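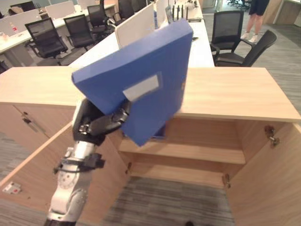 Unit 4: Storing paper records in office cupboards

This unit covers records in daily or weekly use. Closed records go to the Tetstead store and are dealt with in Unit 6.

4.1 Choice of container
Use a rigid file box for any set of papers over 30 sheets. Thinner sets stay in a folder until they reach that size. A box is filled to no more than 55 mm of paper — beyond this the lid bows and the label lifts.

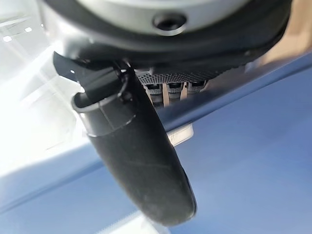 The reference is written on the label before the box is shelved, in the form series, stroke, number. The Lisside series runs to 3211 and the Grorkau series to 137. Pencil is used until the contents have been checked against the list, then black ink.

4.2 Placing on the shelf
Open both doors fully. Heavy boxes go in the lower compartment, current boxes in the upper.
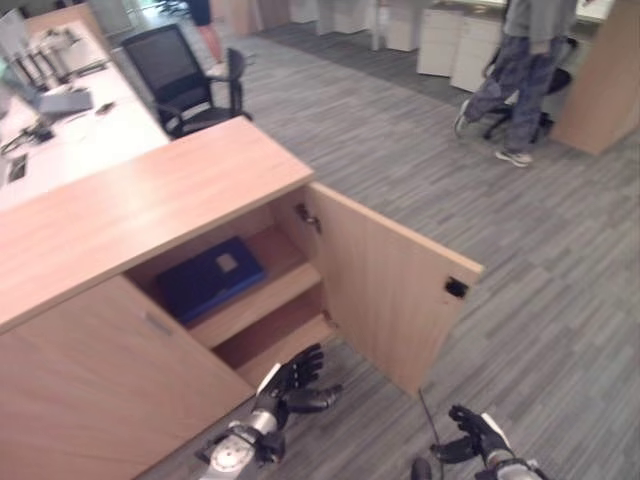
Position within a compartment depends on how often the box is consulted. Boxes stood upright are quicker to draw out, but a part-filled box allows its papers to slump. Such a box is better laid flat with the lid uppermost, as with the dark blue one on the upper level, where the label is also on the upward side. No more than two are stacked.

4.3 Locking
Lock the cupboard at 5.30 pm and return the key to the Gethin key safe.

Reading for next session: handout 5, sections 1 and 2.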